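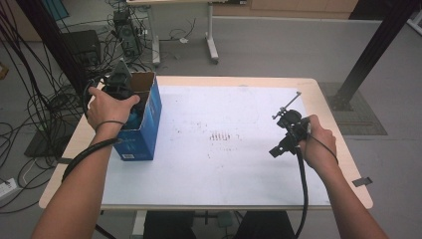
Demostración con las dos pinzas de mano: la izquierda, dentro de la caja azul; la derecha, sobre la mesa.

Asunto: Re: [manipulación] Ledus, resultados con menos demostraciones

Hola a todos:

Contesto por partes al mensaje del miércoles, que dejo citado.

> Hemos reentrenado la política en Cerncombe con vuestros datos y
> no llegamos a la tasa de éxito que pusisteis en el borrador. En
> extracción de caja nos quedamos muy por debajo. ¿Las 2.000
> demostraciones son todas a dos manos o mezcláis episodios de una
> sola? ¿Y qué hacéis con los tramos en los que una de las pinzas
> está quieta?

Las 2.000 son todas a dos manos, grabadas con las pinzas de mano y con la misma mesa. No hay episodios de una sola pinza en el conjunto que os pasamos. Sí los había en la versión de agosto, así que comprobad primero qué carpeta estáis leyendo, porque las dos se llaman casi igual.

Sobre los tramos quietos: no los recortamos. Lo probamos al principio y la política aprendía a mover la segunda pinza antes de tiempo, mientras la primera seguía dentro de la caja. Lo que hacemos ahora es bajar el peso de esos pasos en la función de pérdida. El filtro mira la velocidad de cada pinza por separado; si una está parada y la otra no, el paso se conserva entero para la que se mueve. Está en el script de preparación, pero viene desactivado por defecto. Sospecho que la diferencia sale de ahí.

Los números del borrador son estos. Con el conjunto completo y el filtro activado, 85 % de éxito en extracción de caja, medido en 50 intentos por condición. Sin el filtro no tenemos una medida comparable, solo pruebas sueltas con una versión anterior del codificador, y prefiero no dar una cifra.

> También nos extraña el horizonte de acción. En el texto pone un
> valor y en la configuración otro.

El bueno es el de la configuración: 24 pasos. El texto está mal y lo corrijo en la próxima versión. Con horizontes más cortos la pinza entraba en la caja y volvía a salir sin cerrar; con más largos chocaba con las solapas si la caja no estaba en la posición de siempre.

Queda pendiente la generalización a otras cajas. El grupo de Delirthorpe usa una más baja y su tasa cae bastante, incluso con el filtro. Creo que es un problema de altura de entrada, pero no lo hemos aislado. La línea base de Kang tampoco se ha evaluado con esa caja, de modo que por ahora no hay comparación posible.

Si repetís el entrenamiento, mandad por favor el registro completo además de la tasa final. Me interesa ver en qué fase fallan los intentos: entrada, cierre o salida.

Un saludo,
el equipo de Ledus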